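Filed under: Bench Notes / Dye Room / Natural Colour

Workshop notebook, February - madder on linen, third go

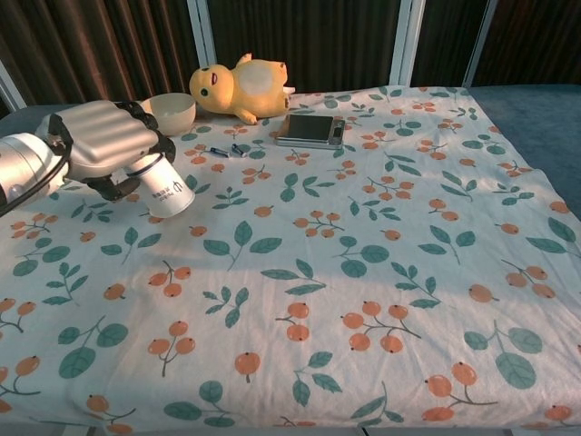 Started the day with the madder pot, which I had left soaking overnight with the lid on and a brick on top of the lid (the old Foulkes pan has never sat flat and I have given up asking it to). The last two batches came out nearer to brick than to the soft orange I was promised by the book, and I have been turning over why ever since. What I am after is very much the orange of the berries on the printed tablecloth, a warm fruit colour with a bit of life in it, and if I can get within shouting distance of it on plain linen I shall be a happy woman. The teal-green of the leaf sprigs can wait for another month, as that will mean weld and indigo one over the other and I haven't the strength.

So, the linen first. It is the Barnura cloth, the heavier of the two, and I scoured it properly this time with soda ash, a good long simmer until the water went the colour of weak tea. I changed the water and did it again, and it still gave up more than I expected. I am now fairly sure that I skimped on this for batches one and two. Mali Craddock told me as much before Christmas and I nodded and then went home and skimped, so there we are.

Weighed out 200 g of cloth, dry, after scouring. Mordanted with alum after a tannin bath of oak gall, the tannin bath at hand heat and left until it was stone cold. I didn't stir as often as I should have, owing to a long and very enjoyable telephone call with Huw Gape about his shed roof. There is a faint tide mark on one corner to show for it. I shall cut that corner into test strips and say it was planned.

The madder itself is from the sack marked Pultley, ground fairly coarse. I used 115 g, which is more than half the weight of the cloth and generous by anyone's lights, but I wanted to rule out a mean dye bath as the cause of the trouble. Rinsed the root in cold water through muslin before it went in the pan, to take off the yellows and browns, and then lost my nerve and tipped half of the rinsing water back in. I do think a bit of that yellow is wanted if we are going towards orange. Oana Zamfir disagrees and has written "NO" in pencil beside this in the last notebook, so I am recording it here in the interest of fairness.

Heat. I kept it low and slow, and this is the part I am proudest of, as I stood by it nearly the whole morning with the thermometer and a crossword. It went up to 60 and I held it there for two hours. Last time I let it creep up past 80 while I was unpacking a delivery and I am quite certain that is where the brown came in. The thermometer reads a little high, by the way, if anyone else is using it - check it against the one in the blue case before you trust it with anything that matters.

Results so far, still damp, so please take them with a pinch of salt:

Strip A, no afterbath. A good clear orange-red, even all the way across. Redder than I want but far and away the best yet.

Strip B, dipped in a spoonful of vinegar in 300 ml of water. Swung towards orange straight away, and rather lovely. I did a little dance.

Strip C, dipped in washing soda. Went to a pinky red. Handsome, and no use to me at all for this job. Tomos Gwynne may like it for his bag linings, and I have pegged it by the door for him.

Strip D, iron. Purple-brown, as you'd expect. I only did it for the sample book.

I have not rinsed the main length. It is sitting in the bath to cool and I will lift it out tomorrow morning, give it a plain rinse and then dry it indoors, well away from the window. My guess is that it will dry lighter by a good shade, and if it does then strip B is almost exactly the berry. Light test to follow - half of each strip under card on the south sill for 26 days, the same as we did for the onion skins.

To do: order more alum, as we are down to the last jar. Ask Ronaldo Lacson if he still has the Sarkerer scales and whether we might have them back. Save the spent madder, it will give a second bath of peachy pink and I have some wool that would suit it. Wash the muslin tonight, before it sets hard like the last one did.

Recent entries
- Madder on linen, second go (too brown)
- Onion skins: light test results
- Scouring notes for heavy cloth
- Oak gall and how much is enough

Dye Room Notebook | Contact the workshop | Back to top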